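4.2 Segmenting laundry demonstrations

Long household recordings have to be cut into short episodes before the policy can use them. Our segmentation tool, Kartha, reads three signals from each recording: the gripper opening, the tool speed from the pose tracker, and a wrist-view embedding sampled every 100 ms. A cut is proposed when the jaws are open and the tool speed stays low for at least 300 ms. Proposals closer together than 20 frames are merged.

Most errors on the bedroom subset came from the gripper signal. Open jaws do not always mean that a fold is done – operators also open them while they look over the clothes and choose the next one. Figure 6 gives a frame with open jaws facing the bed, with a crumpled pile on the left half of the mattress and a folded stack right of center. Kartha keeps a proposed cut only if the embedding has changed enough from the last accepted cut.

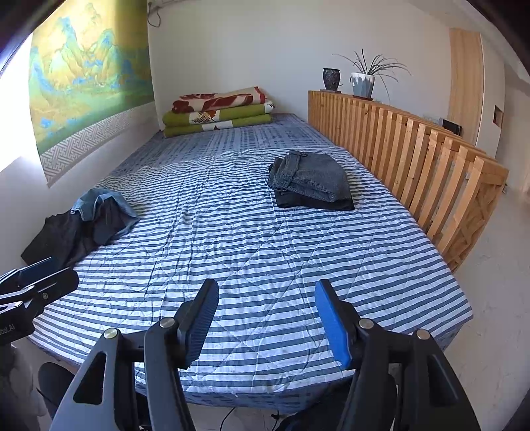
Figure 6. Wrist view with the jaws open, bedroom subset. Crumpled clothing and a folded stack share the striped mattress cover.

4.3 Label review

Two annotators checked all 799 proposed cuts in the Virkska viewer and marked each one as keep, shift or drop. Disagreements went to a third annotator. The viewer plots gripper opening under the video, so a shifted cut can be snapped to the nearest local maximum. Patterned bedding caused a separate problem: the embedding moved when the camera panned across a print, even with no garment in the jaws. We lowered the weight of background patches for this reason and left the speed threshold unchanged.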